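Looking After Anime Discs, Soundtracks and Fan Merch at Home: What Works and What's Just Talk

Every few months a new list of storage hacks goes around the anime groups, and most of it falls apart the first time you try it. I've been buying soundtrack CDs, opening-theme singles and box sets long enough to own more than 500 of them, so I've had time to get suspicious. Take what follows as one household's habits.

Start with the freezer bag trick. People swear that sealing a single in a zip bag with a silica packet keeps the booklet "like new." Maybe it does, if you never open the bag. I tried it with 40 discs one summer. The booklets looked the same as the ones on the open shelf, and I had a drawer full of slippery bags that wouldn't stand up.
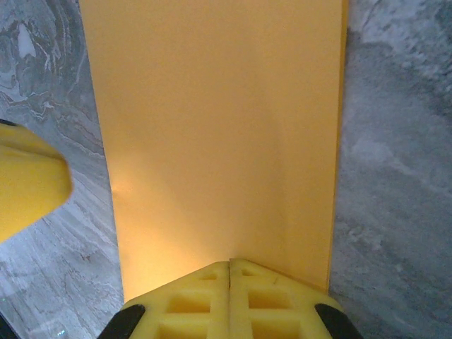
Can I wipe a dusty CD with a paper towel?
A soft, clean cotton cloth is safer. Paper towels can leave fine scratches. Wipe straight out from the center hole to the edge, and use a little plain water if dust alone isn't the problem.

Toothpaste, the other favorite, is an abrasive. It can smooth out a shallow scratch on the play side, and it can also leave a haze over the whole thing. I'd try it on a disc I was ready to throw out and on no other. If a song skips in one player, try a second player before you do anything to the disc.

Obi strips (the paper bands around Japanese releases) cause more arguments than they deserve. Sellers will tell you a missing one ruins the value. For a rare pressing, sure, it matters. For a theme song single that sold everywhere, I doubt you'll notice much when you sell. Slip it inside the case, behind the tray if it fits, and get on with your evening. Don't tape it. Tape goes yellow and takes the ink with it.

Outer sleeves are worth the money, but only the plain kind. I paid extra for a pack of Mavico sleeves that promised "archive grade" and couldn't find a word on the packet about what they were made of. Look for polypropylene on the label. If there's a strong shower-curtain smell when you open the pack, send it back.
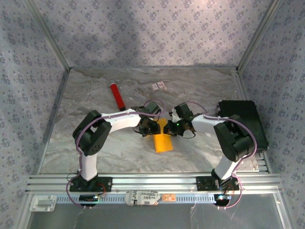 The same goes for poster tubes. A cheap tube is fine for the trip home from a convention and poor for anything longer, as a poster that has been rolled tight all winter will fight you when you want it flat. Lay it face down on a clean sheet, put another sheet on top and weight it with big books for a few days. Skip the iron. I know there's a video. I ruined a concert poster following that video.

Shelves: keep them off the outside wall if the room gets damp, and away from the window in any case. Spines fade, reds first in my house. I don't believe the UV film sold for windows does as much as a curtain, and the curtain was already there.

Acrylic stands and key chains get washed in lukewarm water with one drop of dish soap. No glass cleaner, whatever the Plerkdale forum says.

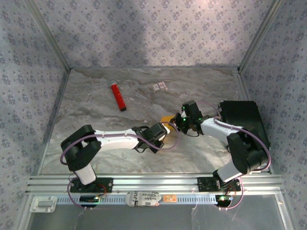 Ona Strazds wrote in to say I'm too hard on the zip bags. Her singles spent a December in a basement in Allen with a leaky pipe, and the bagged ones were the only ones whose booklets didn't stick together. She still wouldn't bother with the silica packets.

Fair enough. If your storage might flood, bag everything. I'd move the box upstairs first.

Last, the catalog apps. They all want you to scan every barcode, and the imports come up blank half the time. A spreadsheet with title, artist, show and shelf does the job. Save a copy somewhere other than the computer it lives on, and add new discs the day they arrive, before the wrapper goes in the trash.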